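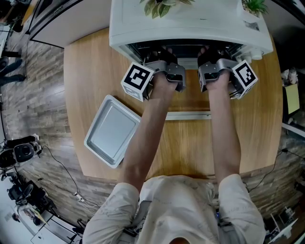
White countertop oven on the round table, door down, dark rack inside.

Pendavis Countertop Bread Course: my review after one fall of baking
December 29, 2022

I bought the Pendavis bread course in October, mostly because I was tired of my loaves looking like doorstops. It's a printed book plus a set of online lessons, 38 recipes in all, and the whole thing is written for people who bake in a small oven. I paid $113 for it and have now made 14 of the breads, a few of them way more than once (the potato rolls, oh my goodness).

First, the book. It lies flat! I can't tell you how happy that makes me after years of holding cookbooks open with a can of beans. It runs 192 pages, the type is nice and big, and the weights are in grams with cups in brackets next to them. The paper is a bit thin, and my page for the oat loaf already has a butter spot you can see from the other side.

The recipes are sized for a one-pound pan, so you're not doing math to shrink a giant sandwich loaf. I used my old Takmont pan for nearly everything and the dough fit every time except the cinnamon swirl, which climbed over the side and glued itself on. I'd hold back a handful of dough on that one.

The lessons are more of a mixed bag. The kneading one is great, slow and close up, and I finally get what "smooth but tacky" feels like. The one on shaping goes by so fast that I had to stop it every few seconds with floury fingers. There's no way to print the starter schedule either, so mine is copied out by hand and stuck to the fridge.

Best bake so far: the seeded rye. Dark crust, soft middle, still good on day three with cheese. Worst: the olive flatbread, which came out pale both times I tried it — I ended up turning the heat up a good bit past what the book says and liked it much better. Small ovens vary a lot, and I wish there was more than one short paragraph on that.

I also looked at the Zolosham course before buying. It's cheaper, but it's all sourdough and I wanted something I could start after lunch and eat with dinner.

Would I buy it again? Yes, though I'd wait for a sale. Four stars from me. The potato rolls are on page 61, go make those first and double the butter on top.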